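Minutes of the equipment planning meeting, automation group, Drinness workshop

Time: 9:30 to 11:10
Place: upstairs room, Drinness
Minutes: written by the group secretary

1. Minutes of the previous meeting

The minutes were approved with one correction. In point 4 the cost of the spare parts box was written as 511 and it should be 536. The budget sheet already has the correct amount.

2. Hand-held grippers, state of the equipment

The group now uses the hand-held grippers at the white table every working day. The fingers are dark green blocks with small holes, likely for screws, and the pivot has a brass bushing. It was reported that the bodies are in good order and that there is no need to replace a complete unit in this budget year. The fingers are the part that we should plan for. The proposal is to order finger pairs in one larger batch of 100, instead of asking for a few pairs each time as we did until now. The price per pair would be lower, and we would pay for delivery only once. 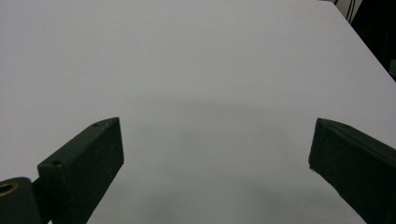
Breddale objected that 100 pairs is too many if the shape of the finger will be changed before summer. Their own store still has a full drawer of the old shape, which fits nothing anymore, and they would prefer to buy half now and half after the drawing is final. They asked also who will pay if the second half becomes more expensive.

The meeting found this reasonable. It was agreed to ask the supplier for two prices, one for the full batch and one for two half batches with the same price guaranteed until the second delivery. The decision about the quantity is moved to the next meeting. If a difference in price must be paid, it will be divided between the two sites according to the number of pairs each site takes.

3. Tables and lighting

Drinness has asked for a second table of the same type as the present one, with a matte white top. The quotation from Lillilport is 511 per table without transport. A cheaper table with a glossy top was also offered, but the group does not want it on account of the reflections from the lamps. The second table was approved. The lamps stay as they are, and the request for two extra lamps is withdrawn.

Cable holders for the second table were forgotten in the first request. They will be added to the same order, so that the transport is paid one time only. The cost is small and does not need a separate approval.

4. Hours at the table

The plan for April has 112 hours of work with the grippers. This is more than one table can carry in comfortable way, and it was the main reason for the request under point 3. If the second table is late, the hours will be divided into a morning and an afternoon shift. Breddale can lend one person for the afternoons, but only for the first half of the month. 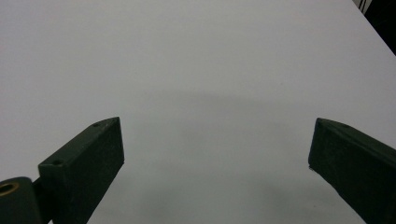
The hours are calculated without the time for checking the screws and cleaning the fingers. It was discussed if this time should be in the budget as a separate line. The opinion in the room was divided. For the moment it stays inside the normal hours, and each operator will write down the minutes used for it in the log during April. After that we will have a number to discuss.

5. Robot arm, project Fukuda

The purchase of the arm is not possible this year. The application for project Fukuda will be sent again with a new cost table, where the mounting plate and the training of the staff are shown separately. Last time these two were hidden in the price of the arm and we received questions about it. The new cost table shall be ready before the next meeting.

6. Other matters

The key for the storage cabinet is again missing. A second key will be ordered.

Requests for small tools should be sent by e-mail and not left on paper at the table.

Open tasks

Two prices for finger pairs: Drinness
Order of table and cable holders, with transport price from Lillilport: Drinness
Confirm the person for the afternoons: Breddale
Cost table for Fukuda: both sites together

The next meeting will be held at Breddale at 9:30.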